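Speaker Notes: Equipment Plan, Packing Line Automation
Pranness Facilities Office, March session

Opening
Thank the department heads. State the request: one arm and gripper for the Van Dusen site, with simulation to be completed before any purchase order is issued.

Budget
The Floltlow software license is $2,439 per seat. We request seven seats. Hardware is a separate line and will be presented after the Mikmont quotation is received. Allow 14 weeks for delivery.

Simulation work
Explain that gripper selection depends on ordinary items of differing shape. Pause on the tape roll.

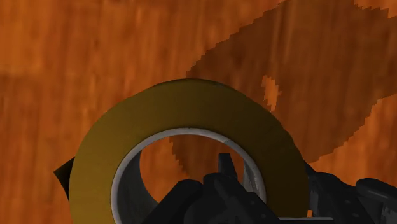
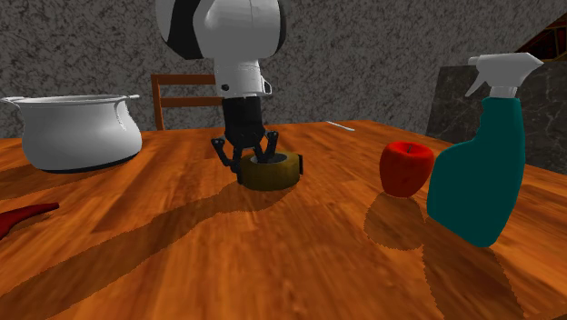 Simulated tabletop, gripper at the tape roll.

Decisions requested
Approve the seats. Defer the second arm to the next budget year. Reserve 248 staff hours for training, charged to the site.

Questions on maintenance contracts should be held until the close of the session.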